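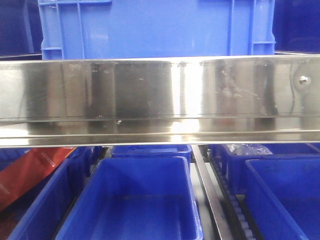
Le projet d'accord de transit entre le Suvden et le Kekana, paraphé en juin 2018, compte 314 articles et annexes. Le débat public s'est concentré sur deux d'entre eux, relatifs au droit de passage des convois militaires. Il faudrait lire aussi l'article 8, qui organise le règlement des différends et dont dépend l'application de tout le reste.

Dans sa rédaction actuelle, chaque partie désigne un arbitre et le troisième est choisi d'un commun accord. Aucun délai n'est fixé pour cette désignation. Une partie qui souhaite paralyser la procédure peut donc s'abstenir de répondre, sans violer le texte.

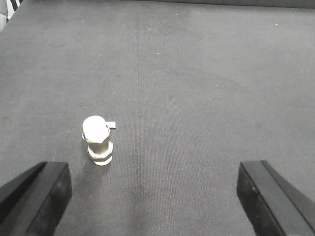
Le négociateur du Suvden, Mārtiņš Žukauskas, soutient que la bonne foi suffit à combler cette lacune. L'argument est faible. Le précédent accord frontalier reposait sur la même présomption, et le différend du poste de Selard attend toujours un tribunal.
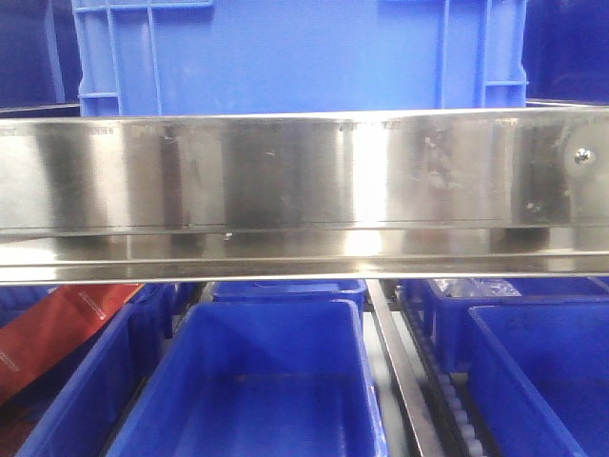 Analyse

La solution est connue des praticiens : une autorité de nomination extérieure, saisie d'office passé un certain délai. Le juriste Mesfin Tefera l'avait proposée en octobre, dans une note restée sans suite. On lui a opposé la souveraineté. Or un État qui consent d'avance à un mécanisme de nomination exerce sa souveraineté au moment où il signe, comme pour toute autre clause du traité.

Reste la question du coût. Un secrétariat permanent serait disproportionné pour une frontière de 445 kilomètres. Une liste d'arbitres, révisée tous les deux ans, remplirait la même fonction.

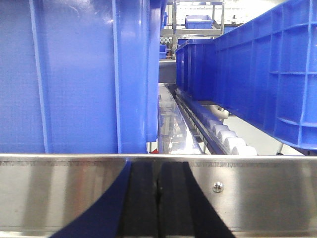
Ce que les parlements peuvent encore obtenir

La ratification n'autorise pas l'amendement direct. Elle permet en revanche de demander un protocole additionnel, négocié avant le dépôt des instruments. Les deux commissions des affaires étrangères devraient y subordonner leur avis favorable.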